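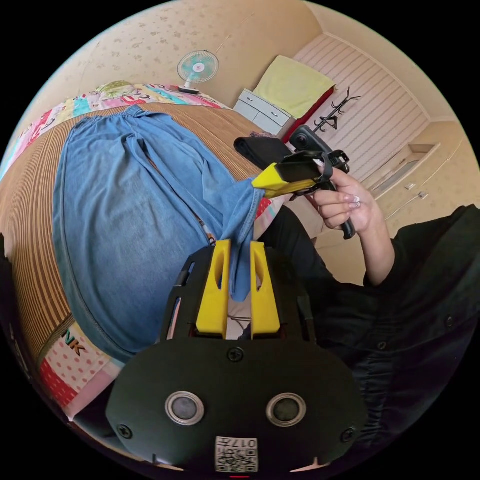 Folding for a Living
The jeans are the hard part, say the people paid to teach machines about laundry

Ask anyone at Teseck what the worst garment is and the answer comes fast. Jeans. Heavy at the waist, floppy at the leg, never lands the same way twice.

Teseck washes, presses and folds for hotels and apartment blocks. Last May it signed with Godik, a small automation outfit, to bring folding arms onto the floor. The arms need examples first – 2,000 of them per garment type, done by people, with grippers in their hands instead of fingers on the cloth.

So some of the folders don't fold at work any more. They fold in bedrooms. Real beds, real sheets, whatever light comes in.

Oana Surdu spent 11 years on the pressing line before she switched over. She runs the sessions now. Trains the new people, checks what comes in, sends back the bad ones.

"First week my wrists hurt in a place they never hurt before," she says. "You want to use your thumb. You can't use your thumb. The thumb is what I got paid for all those years."

Two yellow fingers per gripper, one tool in each hand, open and close. Pinch a hem, drag, let go. Anything a person does without thinking – a flick, a quick smooth with the palm – has to be left out, as the arm can't copy it.

The pay is a little better. The hours too, no night shift. What people miss is the company. The pressing line was loud and everybody talked over it, and there was always somebody's birthday cake going stale by the time clock. Bedroom work is quiet. Surdu has put in for a shared lunch twice a week, and so far she has a maybe.

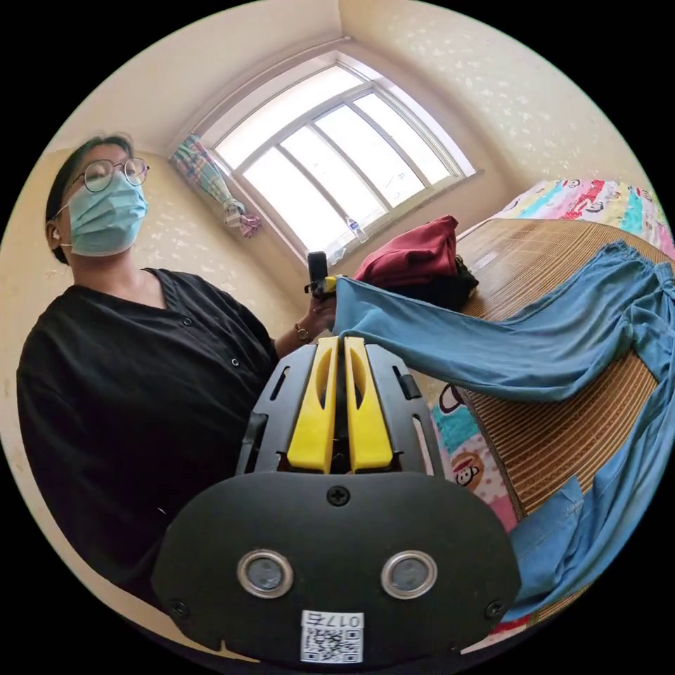 Then there's the question everybody asks, usually in the parking lot. What happens when the arms have seen enough? Teseck had 181 people on its folding tables when the contract was signed. It says 70 of those jobs will change and none will be cut before the end of next year. After that, no promise on paper.

Henriques, the bigger laundry across the river, went with a rival system called Buvero and moved its folders to delivery and mending. Some liked it. A few quit inside a month. Surdu knows two of them and they're not comming back to laundry, she says, not for any money.

Her own count for jeans stood at 1,445 accepted folds last week. She keeps it on a card in her locker. Shirts are further along, towels were done by early summer, and fitted sheets havent been started. Godik wants to leave those for last. Surdu wants to try them next, while she still has her best people.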